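I've been freezing soup in portions since my two were at school, and I still get asked how I stop it turning into one great orange brick — so I've written it all down, with thanks to everyone at the Grondonport lunch club who has eaten the results.

**Cool it first.** Ladle the soup into something wide and shallow and stir it now and then. I try to have it cool and covered within the hour.

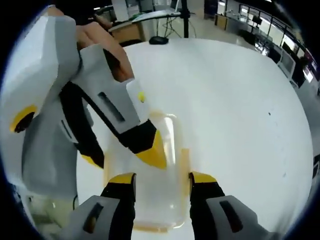

*A clear tub with rounded corners.*

**Leave some room.** Soup swells as it freezes, and a tub filled to the brim will push its own lid off in the night. I stop a good finger's width below the top. Thick soups, lentil or leek and potato, can go a touch higher. Anything with cream in it I freeze plain, and I add the cream when I warm it up, which saves all that sad curdling.

**Label before you fill.** Tape won't stick to a damp tub, and you will not remember what it was, however sure you feel now! I write the name, the month and how many it feeds.

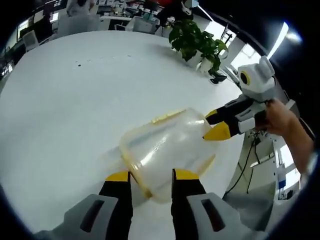

Kamala Rai wrote in to say she leaves the potatoes out altogether, as hers always go grainy, and drops a few boiled ones in on the day. I've tried it since and she's quite right, at least for chunky soups. If you blend yours smooth, carry on as you were.

**Freeze flat, then stack.** Give each tub its own bit of shelf overnight, and only pile them up once they're solid. Mine go in the bottom drawer, oldest at the front, and I try to finish everything within three months. A cloudy tub with rounded corners and flaps round the edge, like this one, suits me nicely — a spoon gets into the corners and you can just about see through the plastic.

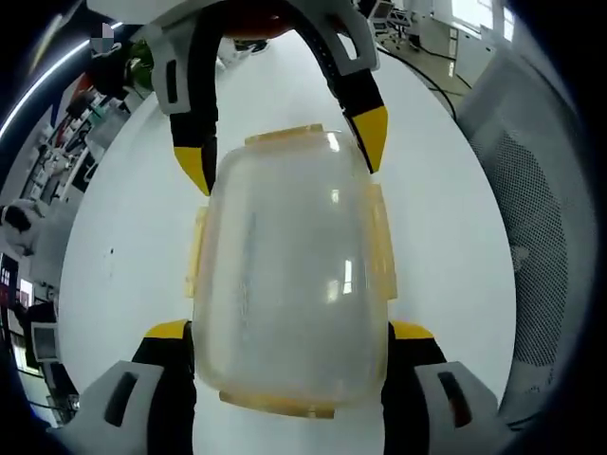

Thawing is the part people rush. Move the tub to the fridge the night before, and if you forget (I do, often), stand it in cold water until the block slides out into the pan. Check the flaps on all four sides before you do that, or you'll have watery soup. Then heat it slowly with the lid on, stir from the bottom, and let it bubble properly before you serve it.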